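Visit to the Trindwood Learning Laboratory
Report to members, September

At the invitation of Isamu Aoki, head of data gathering, a party of eight members was received at the Trindwood site. The visit began at 10 a.m. with a short talk on the Korus programme, under which a learning system is given many examples of a task carried out by a person guiding two robot arms by hand controls.

Members were then shown the enclosed work cells. Each is lined with patterned panels, which are changed at set intervals so that the system does not come to depend on one background. Odd items are also placed on the floor of the cell for the same reason - the operators call these "guests" - and are moved between sessions.

The task under way was the sorting of pencils with a tray. Operators work in turns of 26 minutes, followed by a break. Mr Aoki explained that an attempt in which a pencil is dropped is kept and marked as such, as the staff at Strazds, who train the system, have asked for these. Attempts spoiled by a fault in the equipment are removed.

Questions from members dealt chiefly with the checking of records. Every attempt is viewed by a second operator before it is passed on, and 23 had been returned for fresh marking during the previous month. The party was also told of plans to add folding tasks, for which the Zilum cell is being fitted out.

The thanks of the members have been conveyed to Mr Aoki and his staff.

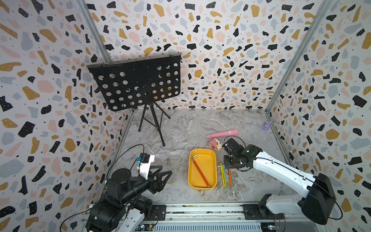 Work cell at Trindwood, with the tray and pencils between the two arms.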